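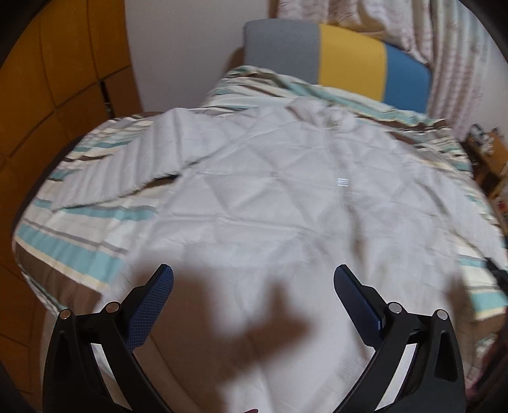
Re: Bindbridge planner, bedding episodes and edge labels

On 14th April, Emiliano Riquelme wrote:
> Episode 623 fails at segmentation. The quilted sheet and the
> striped blanket are merged into one mask. Should we drop it?

Please retain the episode. The fold near the middle-left of the sheet, where the striped layer shows through, is the sort of edge the grasp planner must learn to find. The gripper's shadow lies over the center of the sheet, and release 29 treats it as a cloth boundary — see ticket 2585.

Members are asked to rerun perception with the shadow filter set to 3 before submitting new labels. Masks should follow the stitched sheet only and exclude the blanket on both sides.

Bistumo Tooling Group
Umunville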